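May, 9 pm

Worna announced the second wave of their football figures this morning. Six in the line, and the Sutham keeper is in there at last. I have wanted that one since the first wave. It is a numbered run of 300, and the listing went up at $36 plus postage. 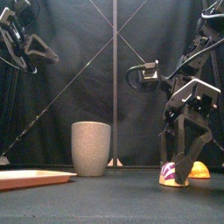 Two arms at the table.

Ordered the keeper and the Araújo winger in the away colours. Skipped the chase variant — same sculpt, grey socks, $139.

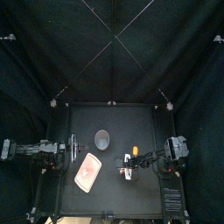
The Tunel shelf is full, so the old goalie figures will have to go in the cupboard. Must measure the bases before I move anything.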